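The Woman Who Brought the Evening Choir Back to Brososby

By Bastien Roussel

Geeta Pathak was already on the porch when I pulled up, waving me in with a dish towel and apologizing for the state of the hallway, which was stacked with music stands. She has run the Brososby evening choir for 16 years now, and it has a way of spilling into the rest of her life.

"I never meant to start anything," she told me, once we had tea and had moved a pile of hymn books off the good chair. "I'd just moved here from Grotau and I missed singing with other people. I put a card up at the library and figured I'd get three or four. Nineteen came, and I only had photocopies for six!"

They sang "Shenandoah" that first night, holding the pages up between them, and she still opens every September with it. Some of the younger members groan a little when they see it coming, she says, but they all know the alto line by heart.
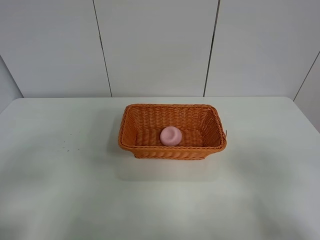 She doesn't audition anyone, and she gets a bit fierce on the subject. Her own music teacher asked her to mouth the words at a school concert when she was nine, and it was a long time before she sang in front of anybody again. "So when somebody comes in and says they can't sing, I put them next to Adalberto," she said. "Adalberto Tavares, our bass. You stand beside that man for an hour and you can't help finding the note."

The spring concert is on Friday, March 21, 2025, and it's the biggest thing they've tried - a full program with a string quartet coming over from Danar. The hall rental alone is $1,225, and they paid for it with two bake sales and a very long evening of carols at the train station.

I asked whether she was nervous. She laughed and went to refill the pot, and called back to me from the kitchen.

"About the second half, yes. The tenors keep rushing. Come on Tuesday and you'll hear what I mean, and bring a sweater, that room is freezing."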